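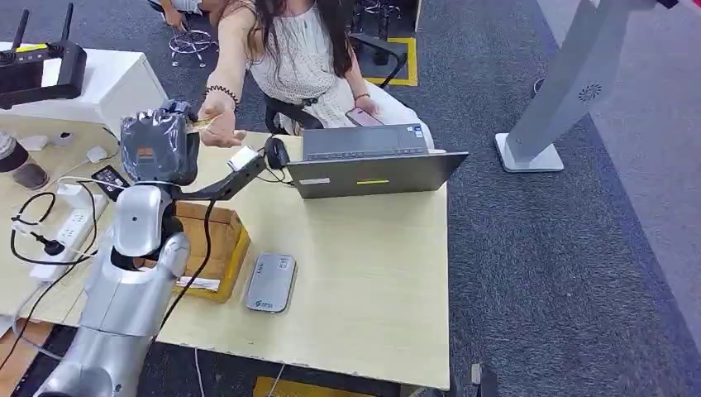 Cataloguing a small office library of paperbacks and magazines

This procedure covers a reading collection held in an office, clinic or community centre, where the stock is mostly soft-cover and there is no trained library staff. It was written up after the recataloguing of the Ostrowski reading collection, which ended at 1,125 records, 700 of them single magazine issues. The method works for smaller collections without change. Past 3,000 records the shelf codes described below become hard to manage and a proper classification scheme should be used instead.

The catalogue is built in a spreadsheet first and imported into Trusus at the end. Trusus can be used for direct entry, but its entry form does not allow a column to be filled down, and magazine runs are nearly all fill-down work. Any catalogue software that accepts a CSV file can take its place.

What you need

A desk near the shelves, with good overhead light and enough clear surface for two piles.
A computer with a spreadsheet program.
A barcode scanner. We used a Cellura handheld in keyboard mode. Any scanner that types the number and then sends a carriage return will do.
Spine and cover labels. The Imevance matte labels take pencil and laser print. Glossy labels do not take pencil.
A soft pencil, a white eraser and a dry cloth.
A cardboard box marked HOLD.

Setting up the spreadsheet

Make one sheet per format: one for books, one for magazines. They have different fields and it is quicker to merge them later than to tab past blank cells all day.

The books sheet has these columns: shelf code, ISBN, title, author, publisher, year, condition, notes.

The magazines sheet has these: shelf code, ISSN, title, volume, issue, cover date, condition, notes.

Format the ISBN and ISSN columns as text before entering anything. If they are left as numbers, the spreadsheet drops leading zeros from the older ISBNs and turns the long ones into scientific notation. Changing the format afterwards does not bring the zeros back. This is the most common fault in a first attempt, and the only repair is to rescan.

Enter cover dates as text as well, exactly as printed. Magazines use "Autumn", "April/May", "Holiday Issue" and worse, and a date column will either reject these or convert them to something plausible and wrong. If you want the issues to sort, add a second column with a plain year and a sequence number.

Shelf codes

Use a code of 4 characters: one letter for the bay, one letter for the shelf, two digits for the position of the title on that shelf. Bay letters run left to right and shelf letters run top to bottom. AC07 is bay A, third shelf down, seventh title.

A magazine run gets one code for the whole run. Do not code single issues. The volume and issue columns already separate them, and codes on single issues have to be reassigned each time a missing number turns up.

Leave gaps. On a shelf of books, number by twos or threes so that a new title can go in without relabelling its neighbours. Skip the letters I and O, which are read as digits when written in pencil.

Working order

1. Work one shelf at a time. Bring the shelf to the desk as a single pile in its existing order, spines facing the same way. Do not sort it yet.

2. Take the top item and check the format. A thick magazine and a thin paperback can be hard to tell apart by feel, and some annuals are published with both an ISBN and an ISSN. The rule we settled on is that anything with a volume number goes on the magazines sheet, whatever else is printed on it.

3. Scan the barcode. On books it is usually on the back cover; on magazines it may be on the front. Watch for retailer stickers placed over the original barcode — these scan perfectly well and give a number of no use to you. A book barcode should begin 978 or 979. If it begins with anything else, type the ISBN from the copyright page.

4. Magazine barcodes often carry a short add-on code at the right. Cellura scanners can be set to read or ignore it. Set it to ignore and type the issue number by hand. Publishers are not consistent about what the add-on means.

5. Take the title from the title page, not from the cover. Cover titles are frequently shortened, and the spine may differ again. Magazines have no title page, so use the masthead inside the front of the issue, and if it disagrees with the cover put the cover form in the notes.

6. Check the condition, as set out in the next section, and enter one letter.

7. Write the shelf code in pencil, inside the front cover at the top corner nearest the spine. Place the item face down on the second pile. Face down keeps the finished pile in the original order when it is turned over.

8. When the shelf is complete, save the file under the bay and shelf letters. Return the items before starting on the next shelf.

Checking the condition of soft covers 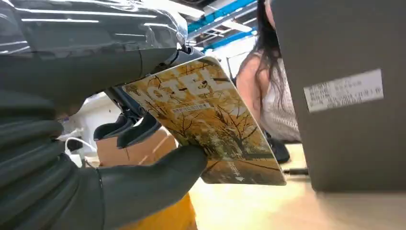
Soft-cover item held at an angle.

Tilt each item under the light and look along the cover at a low angle. Creases, lifting laminate and old adhesive show up far better this way than they do face on. Then look at the three cut edges for staining, and open the item to the middle to see whether the binding holds.

Record one of these letters:

A — sound, no marks other than ordinary shelf wear.
B — creased or marked, binding intact, nothing missing.
C — binding failing, or a cover or page loose but present.
D — incomplete, stained through, or mould suspected.

Anything graded D goes in the HOLD box and does not return to the shelf. Close the box between items. Do not brush or wipe suspected mould at the desk.

Do not press a glued paperback flat to check it. Old hot-melt adhesive is brittle and the block will crack at the point where it is opened. Open it to a right angle at most. Stapled magazines tolerate more handling, but look at the staples: rusted ones stain the centre pages and will tear through the fold in time. Note "staples" in the notes column and leave them in place.

Adhesive tape repairs should be recorded and left alone. Removing old tape generally takes the ink with it.

Labelling

Print labels only after a whole bay has been entered and checked. Shelf codes shift while a bay is being worked on, and a pencilled code can be erased.

Books take a spine label placed a thumb's width up from the foot. If the spine is too narrow, put the label on the front cover at the lower left, parallel to the spine. Do not wrap a label around the spine of a thin paperback, as it lifts at both edges within weeks.

Magazines are not labelled singly. Put the run in a magazine box and label the box.

Imevance labels can be repositioned for a short time after application. On uncoated covers this should not be relied on. Test one on a D-graded item first, provided there is no mould on it.

Importing to Trusus

Merge the sheets by adding the missing columns to each, then putting the columns in the same order. Add a format column containing BOOK or MAG on every row.

Save as CSV with UTF-8 encoding. Accented characters in authors' names will be damaged by the other encodings, and the damage does not show until the records are displayed.

Import a test file of a few rows from each format first. Check that the ISBNs still have their leading zeros, that the cover dates read as printed, and that the notes have not been split at a comma. If notes are splitting, set the text delimiter to double quotes and export again. Delete the test records before the full import. Trusus does not check for duplicates on import and will load everything twice.

After the full import, compare the record total against the row count of the merged sheet, less the header row. If the total is short, sort the sheet by title and look for blanks. Rows with no title are skipped without a warning.

Spot check

Pick a few records from each bay, walk to the shelf and find the item from its code alone. Then do it the other way, from an item on the shelf to its record. The second check finds items that were never entered, usually thin ones that stuck to the item beneath them in the pile.

Keep the spreadsheet after the import. Store it read-only, with the month in the file name, and make later changes in Trusus only.

Contact the webmaster | Copyright, all rights reserved | Back to top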